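件名:在庫ラベルのQRが一部だけ読めない(ケースのふたに貼ったもの)
チケット番号:166
製品:Planness 在庫管理(タブレット版)
拠点:Redomcombe 手芸材料室
起票者:Shanti Goel
状態:解決済み
優先度:中

■ 最初の連絡(Shanti Goel)

お世話になっております。Redomcombe の Shanti です。4月から Planness に乗り換えて、毎日うれしくて用もないのに棚を検索しています。毛糸の残りが手元でわかるって、こんなに楽しいんですね!

さて本題です。印刷したQRラベルのうち、読めるものと読めないものがあります。棚板に貼ったラベルは一瞬で読めます。引き出しの前面も大丈夫。ところがケースのふたに貼ったものは、タブレットをかざしても枠が黄色のまま緑に変わりません。角度を変えて粘ると、たまに読めます。

使っているもの:
・ラベルプリンターは Flesham の卓上型
・ラベルは紙、白、つや消し
・アプリは先週更新した版
・Wi-Fiは良好

試したこと:アプリの再起動、タブレットの再起動、レンズ拭き、部屋の照明を全部つける。どれも変化なしでした。

■ サポート返信 1

Shanti様、詳しいご連絡をありがとうございます。棚では読めてふたでは読めない、という切り分けが最初からできているので、とても助かります。

次の点を教えてください。

1. 読めないラベルを貼る前の状態(台紙についたまま)で読み取れますか。
2. 品番が長いものほど読みにくい、という傾向はありますか。
3. 「設定」→「読み取り」→「診断表示」をオンにして、失敗したときに出るコードを控えていただけますか。

■ Shanti Goel 10:40

診断表示、こんな機能があったんですね! もう楽しくていろいろかざしてしまいました。

1. 台紙のままなら読めます。全部読めました。
2. 品番の長さは関係なさそうです。短い「ボタン・木」でも駄目でした。
3. コードは毎回「E-8」です。一度だけ何も出ずに読めました。

保管に使っているのと同じタイプのケースはこういうものです。

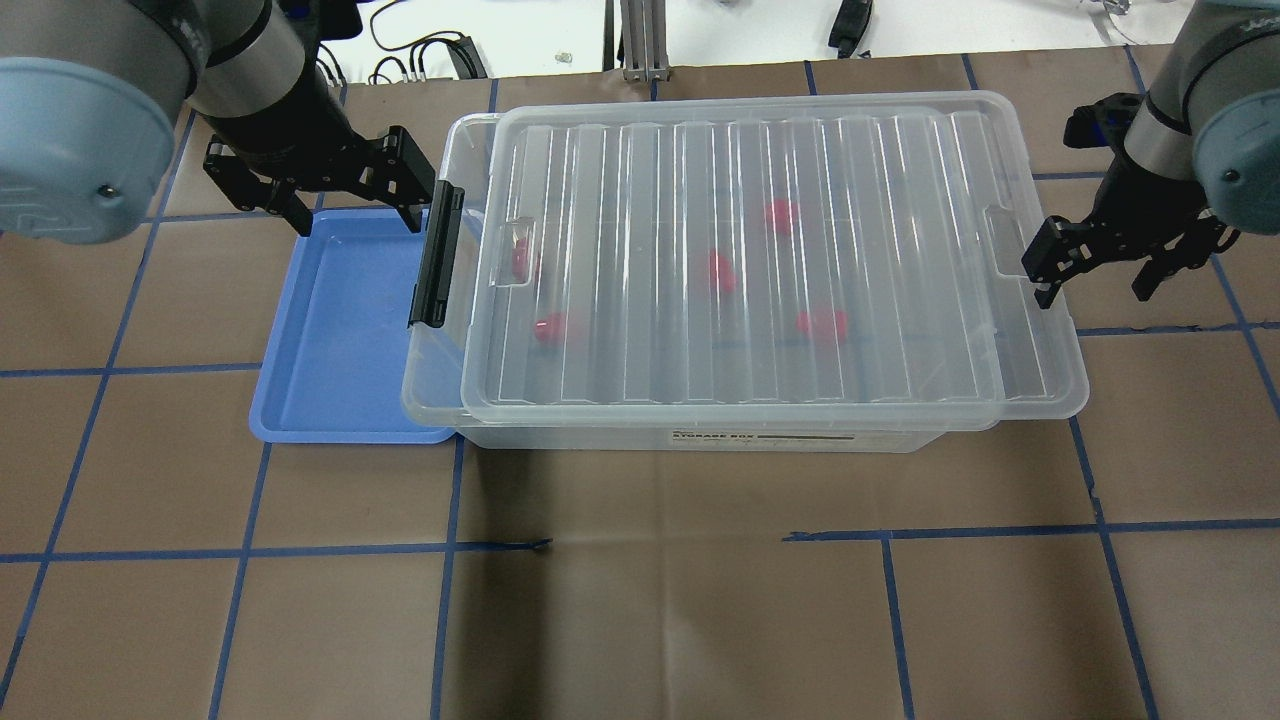 ふた付きの透明収納ケース(ふたに平行のうねあり)と、青い浅型トレー

青いほうのトレーは作業中の仮置き用に登録していて、ラベルは貼らず、アプリの画面から直接選ぶ運用です。こちらは困っていません。困っているのはケースのふただけです。

■ サポート返信 2

E-8 は「コードの位置は見つかったが、マス目の形が崩れていて復元できない」という意味です。印刷のかすれなら別のコードになりますし、台紙のままで読めているので、プリンターもデータも疑わなくてよさそうです。

そうなると気になるのは、ふたのうねです。紙のラベルがうねに沿って波打つと、QRのマス目が場所によって縮んで見えます。棚板や引き出しは平らなので問題が出ません。角度を変えるとたまに読める、というお話とも合います。

確認として、次をお願いできますか。

・同じラベルをもう一枚印刷し、厚紙に貼ってからふたの上に置いて読み取る
・同じラベルをケースの側面の平らなところに貼って読み取る
・ふたに貼ったラベルの端を軽く押さえて平らにし、そのまま読み取る

もし厚紙でも読めない場合は、透明なふたの反射を調べます。

■ Shanti Goel 13:15

やりました! 結果です。

・厚紙に貼ってふたの上に置く → 読めた。一瞬。
・側面の平らなところ → 読めた。一瞬。
・端を押さえる → 押さえ方しだい。読めたり E-8 が出たり。

完全にうねですね! 指で触ると、ラベルがちゃんと波になっていました。貼ったときは「きれいに密着した」と喜んでいたのですが、密着しすぎていたようです。

それで相談なのですが、側面に貼ると、ケースを積んだときは見やすい反面、隣とくっつけて並べると隠れてしまいます。うちの棚は奥行きがなく、横にぎゅうぎゅうに詰めています。短いほうの側面に貼ればよいでしょうか。それとも、ふた用にラベルの設定を変える方法がありますか。

■ サポート返信 3

見事な検証です。ありがとうございます。

おすすめは短い側面(手前に向く面)です。上に別のケースを積んでも隠れず、かがまずに読めます。

どうしてもふたに貼りたい場合は、Planness 側で次の調整ができます。

・「ラベル」→「QRの誤り訂正」を「標準」から「高」に変更
・「ラベル」→「品名をQRに含める」をオフに変更(品番だけになり、マス目が粗くなって歪みに強くなります)
・ラベルの向きを変え、QRがうねをまたぐ数を減らす

二番目の設定を変えても、読み取り後の画面にはこれまでどおり品名が出ます。登録データ側から引いてくるためです。印刷済みのラベルもそのまま使えますので、貼り直しは読めないものだけで足ります。

なお「品番の自動採番」を使っている場合、開始番号が1000になっているかもご確認ください。開始番号を途中で変えると、古いラベルが別の品物を指すことがあります。今回の症状とは別件ですが、印刷し直しの際に触りやすい場所にあります。

■ Shanti Goel 16:05

採番、1000のままでした。触っていません。教えていただいてよかったです、ちょうど隣のボタンを押すところでした。

誤り訂正を「高」、品名を含めるをオフ、の両方で印刷して、まず9枚試しました。

短い側面:全部読めました。
ふた(うねに貼ったもの):ほとんど読めますが、端のほうのものだけ少し待たされます。

というわけで、側面に統一します! 手前を向いているので、棚の前に立ったままピッ、ピッと続けて読めて、これは癖になります。刺しゅう糸のケースを端から順にやってしまいました。

ひとつだけ、古いラベルをはがすと紙が薄く残ります。おすすめのはがし方があれば教えてください。急ぎではありません。

■ サポート返信 4

うまくいって私たちもうれしいです!

紙の残りは、ぬるま湯を含ませた布をしばらく当て、ふやけたところを指の腹でこすると取れやすいです。溶剤系のはがし液はプラスチックが白く曇ることがあるので、使う場合は目立たないところで先に試してください。金属のヘラはうねの間に傷がつきやすいため避けたほうが無難です。

古いQRが部分的に残っていても、アプリが誤って読むことはまずありません。ただ、新旧のラベルが両方きれいに残っていると、どちらを読んだのか人間のほうが迷います。上から油性ペンで線を引いておくだけでもかまいません。

■ Shanti Goel(金曜)

ぬるま湯でするっと取れました。お茶を飲みながらやったら、ちょっとした娯楽でした。

Tambunan の分室にも同じケースがあるので、この手順を印刷して持っていきます。あちらはまだ手書きの札なので、最初から短い側面に貼ってもらいます。夏までに布地も登録したいです。反物は丸いのでどこに貼るか悩みそうですが、そのときはまた別のチケットを立てます!

こちらは閉じていただいて大丈夫です。

■ 対応記録(内部)

原因:うねのあるふたに紙ラベルを貼ったことによるQRの歪み(E-8)。
対応:貼り付け位置を短い側面に変更。誤り訂正「高」、品名を含める「オフ」。
ヘルプ修正案:「ラベルを貼る場所」のページに、凹凸のあるふたについての注意を追加。現在は「平らで乾いた面」としか書いておらず、ふたの模様まで思い当たりにくい。E-8 の説明文にも「貼った面が波打っていないか」を加える。
機能要望:診断表示のコードを、数字に加えて短い日本語でも出す。担当へ回付済み。
関連:曲面への貼り付け(反物の芯、丸缶)。別チケット待ち。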